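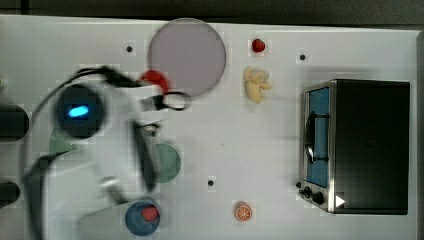
I've been through the whole bench again before the next round of running, and these are my notes against each item on the checklist, last gone over in June. Anyone who shares the workshop is welcome to add to them. The arm goes first, because it's the thing that can hurt you. It was sweeping over the left half of the table while I did the clearance check, cables arcing out behind it, with the toaster oven standing on the right-hand side and a good stretch of white table between the two. I like that gap and I'd like everyone to keep it!

Checked 10/25/21. Unit: Amgate arm on the shared bench.

1. Base bolts tight. PASS
All done up with the long key. One had gone slack in June, so I marked them with paint pen and none of the marks have shifted.

2. Stop button cuts power to the arm. PASS
Tried it 14 times, from different poses and at different speeds. It drops a little when the power goes (it has no brake on the shoulder, we knew that), so keep your hands out from underneath even when you're the one pressing the button.

3. Cables clear of the joints. PASS, WITH A GRUMBLE
The loop up by the gripper is longer than I'd choose. It hasn't snagged on anything yet but I can imagine it hooking the rim of a plate on a low pass. I'll shorten it when the new Gutura clips arrive. Until then please watch it.

4. Reach limits set in software. PASS
Set to 480 mm from the base. Somebody had it at 400, which is lovely and safe but then it can't get to half the food.

5. Gripper force. RECHECK
Fine on the toy fruit. I haven't tried it on anything hard since I swapped the finger pads, so treat this as open and don't hand it things. Put the thing on the table, step back, then run.

6. Table fixed down and level. PASS
The mounting holes are clear of crumbs and swarf. Please don't park screws in them, they're a pig to get out.

7. Loose items. PASS
Toy dishes and food only while the arm is live. No mugs, no phones, no real knives. Small bits go back in the Ploltoler tub afterwards.

8. Power supply. FAIL
The Antoniuk supply has a cracked strain relief where the lead goes in. It's only the outer sleeve as far as I can tell, but I've logged 262 hours on it and I'm not going to argue with mains. Replacement ordered, and the old one gets a red tag and goes in the scrap box the day it turns up. No unattended running before then, please, and switch off at the wall when you leave.

9. Floor around the bench. PASS
Swept. Extension lead moved to the back wall.

Still to do: items 3, 5 and 8. I'll tick them off on the paper copy by the door.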